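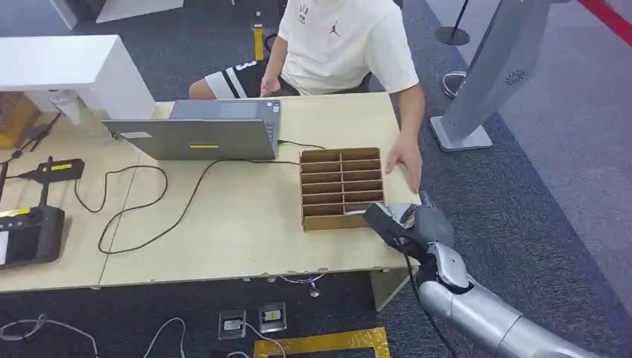

*Laptop open, cardboard organizer next to it.*

# Passed the book part of my EMT class, keep blowing the patient assessment. How do you practice at home?

**Kazlauskienė**

Hi all, I'm in the evening EMT course at Tranercombe and I'm stuck in a dumb spot. My written scores are fine. I've been grinding the Wondex flashcards on the train (the full deck is 1,684 cards and I've seen every one at least twice) and I can tell you the signs of shock in my sleep. Then I get to skills night, somebody reads me the dispatch info, and my brain just leaves the building.

Last Wednesday I did the medical assessment twice. First try I forgot to say out loud that I was checking scene safety, which is an automatic fail on our sheet. Second try I got that, got through airway and breathing, asked about the chest pain — and then asked about allergies three separate times and never asked about medications at all. My instructor was nice about it but she wrote "organize your questions!!" across the top, and I knew that already.

We only get the lab once a week, and I have to share it with 29 other people, so I'm on the mannequin maybe ten minutes a night. My skills test is in October. My husband has offered to be the patient, but he can't keep a straight face and he won't stop giving himself a snake bite.

What do you do at home that really helps? Is it worth paying for the Platport video package? And does talking to an empty chair work, or will I just feel silly?

## Ka-ming Hung

Oh, I was you! I failed my first practice assessment so badly that the guy playing my patient started giving me hints. I've been on an ambulance for a while now and I help out on skills nights, so here's what I'd try.

First thing: stop practicing the whole assessment. You're running the sheet from top to bottom and falling apart in the middle, so the top gets plenty of practice and the middle gets hardly any. Spend a week just on the history questions. Start there cold. Set a timer for two minutes, go through your SAMPLE letters with your husband, and when you're done, stop. Do it again after dinner. It's boring and it goes fast.

Second, write down the answers he gives you. The reason you asked about allergies three times is probably that you weren't listening to the answer (I say this with love, I did the same thing). Down the left side of a scrap of paper put S A M P L E, one letter per line, and jot a word or two next to each one. If there's a blank line, you've missed something. Check what your testers allow, but every place I've tested let me carry a pad and pen.

Third, give your husband a script. He's goofing off because he doesn't know what he's supposed to be! Write up four or five patients on index cards: age, what hurts, when it started, what pills they take, blood pressure and pulse if you ask for them. He only gets to answer what's on the card, and if you don't ask, he doesn't tell. Mine were things like "grandma, short of breath since lunch, ran out of water pills." Shuffle them so you don't know who you're getting.

Then in the last couple of weeks put it all back together, door to handoff, and do it standing up with gloves on. Gloves matter more than you'd think. I'd only ever practiced bare-handed in my kitchen and I lost a good chunk of my test time trying to get a damp hand into a medium.

And yes, talk to the chair. You will feel silly for one evening. I talked to a bag of laundry for most of a summer and I still say "scene is safe" under my breath when I walk into a parking garage.

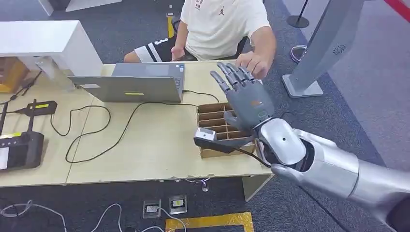

## stretcherbearer605

Skip Platport, or at least wait for a sale. I paid for it and the videos are OK, but the sheets they follow didn't match my school's in a few places and I ended up learning two versions. Print YOUR sheet and use that.

What worked for me was recording myself on my phone and listening back in the car. Painful, but you hear every "um" and every skipped step.

## nightshift_dee

Agree with most of what Ka-ming said, but I'd do the flashcards less. If you've been through the deck twice you're fine! I did some 400 cards total before my written and passed, and every spare minute after that went to hands-on stuff.

One more idea: ask around your class. There are bound to be two or three other people who freeze up too. We used to meet an hour before lab in the hallway outside and run each other through assessments sitting on the floor. One person is the patient, one does the assessment, one holds the sheet and isn't allowed to say anything until the end. You learn a ton from holding the sheet.

Also blood pressures. Take them on everybody who'll hold still.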